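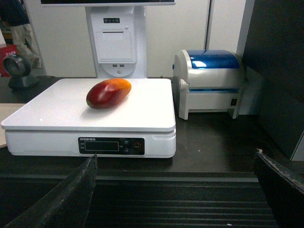

Handout 5: Reviewing a packaged weigh-station service

Read before the June practical. The product under review is Zondora, a retail picking service offered by Olar: one arm, a two-finger gripper, software and a support contract. Course contact: Nives Gentile.

1. Scope of the offer

The quoted price covers 42 hours of on-site setup. Counter, scale and till equipment are the customer's own. Check clearances at floor level as well as on the worktop.

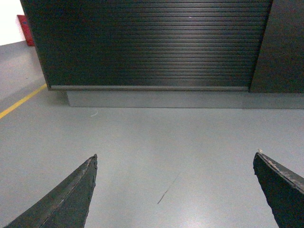
Fig. 2. Fingertips above the floor, shutter cabinet and plinth behind.

2. Grasping

Soft fruit is the usual test. Record grip force and release height separately — the supplier's datasheet combines them.

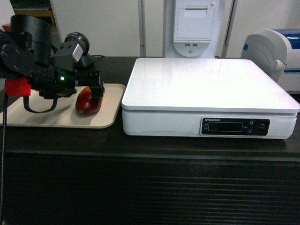

Fig. 3. Gripper at a red fruit on the tray, scale to the right.

3. Placement
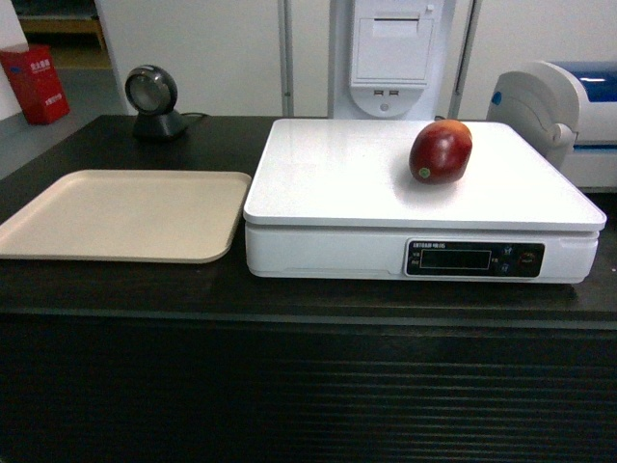
Placement error is scored from the platform centre, and the supplier's tolerance applies to the fruit's resting position. A mango lying slightly right of centre and towards the back, with the scale display blank, gives a position but no weight. Enter the two results in separate columns. Runs 433 to 467 are to be re-scored this way.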